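Student Projects / Work and Technology

When the Arm Does the Picking: Six Weeks at the Toltirham Parts Room 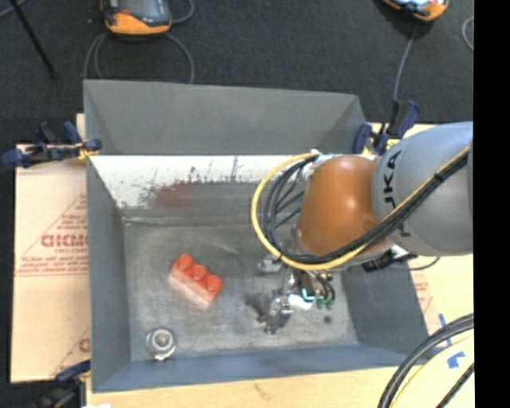
Fig. 1. The KUKA arm over the gray picking bin, with a red toy brick and a round metal fitting on the bin floor.

Report by Unai Bravo and Dagmar Skála
Course advisor: Ludmila Koubek

1. What we wanted to find out

Our class had read plenty about robots and jobs, mostly with big national numbers in it. We wanted to see one room. Zandeo, which packs mixed spare parts in Toltirham, let us spend 6 weeks in its parts room while an arm was being brought into the picking work. We asked a pretty simple question – what do the people there do all day now, and how is that different from before?

2. The job before

Orders at Zandeo come in small and odd. A picker used to stand at a bin, read the slip, dig out the part, check it against a card and drop it in a tray. On a full shift one person could handle 2000 picks. Boris Kollár did this for years and let us try it for a morning. Our wrists hurt by lunch! He told us his shoulder was the real problem, from leaning over the bin wall to reach the far corners.

3. The job now

The arm has taken over one bin so far. It works from above with a metal gripper, and the bin has sloping walls, so things tend to end up on the flat part of the floor. The test pieces are a mixed lot on purpose. A toy brick has straight sides and is a friendly thing to grab, and a round fitting gives the gripper a lot less to hold on to. Clamps sit on the rim, and there's a handheld pendant close by on the carpet.

What surprised us most was how much human work there still is in this corner of the room. Boris now spends his shift:
- setting out test pieces and writing down every missed grab
- moving the arm with the pendant when it stops
- training the other pickers, two at a time

In our last week we logged 687 grabs with him. We sorted the misses by part, and the round ones came out worst by a long way. Boris had guessed that before we started counting – he knows how those parts roll from picking them by hand.

4. What people told us

We interviewed 8 workers during breaks. Most liked being free of the leaning and reaching. Several missed the talk, because pickers used to stand side by side and the person at the arm works alone. One woman said she felt slower now, even though her tray count was no longer being kept.

Ctibor Kováčik, the shift lead, worries about pay grades. Running the arm isn't in any job description at Zandeo yet, so Boris is still paid as a picker. We think this is the biggest open question we found, and it has nothing to do with the machine itself.

5. What we'd do differently

We should have interviewed people before the arm arrived as well. Everything we have on the old job comes from memory, plus our one sore morning. We also never got to see the night shift, and we'd love to go back in December, when a second bin is planned.

Thanks to everyone in the parts room for letting us get in the way, and to Ludmila Koubek for reading three very long drafts.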